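Flamstead Stair and Railing Repair Program
Progress report to the Jostham Fund, December 2024

Work under the current grant has been completed at 9 of the 12 homes approved for repair. Rotted stringers were replaced at the Nkosi Street duplexes, and new handrails were installed on both sides of each entry stair. The final inspection of these units took place in October.
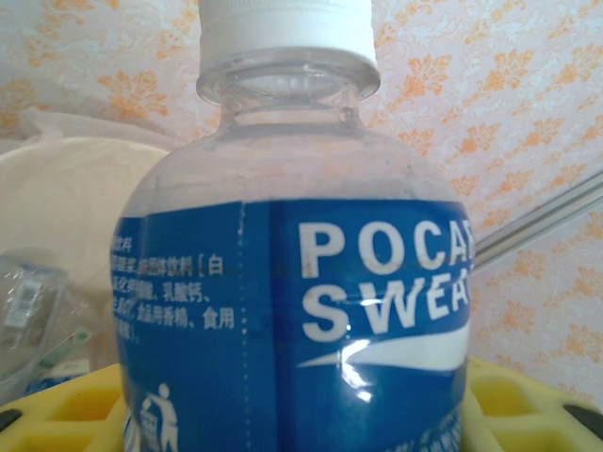 Bottle of Pocari Sweat.

Three homes remain. Jinura Carpentry has delivered the treated lumber for two of them. The third requires a new concrete footing, and the permit application is under review by the town.

Spending to date stands at 90 percent of the materials budget. No change to the grant amount is requested. We ask that the closing date be extended to allow for the footing work.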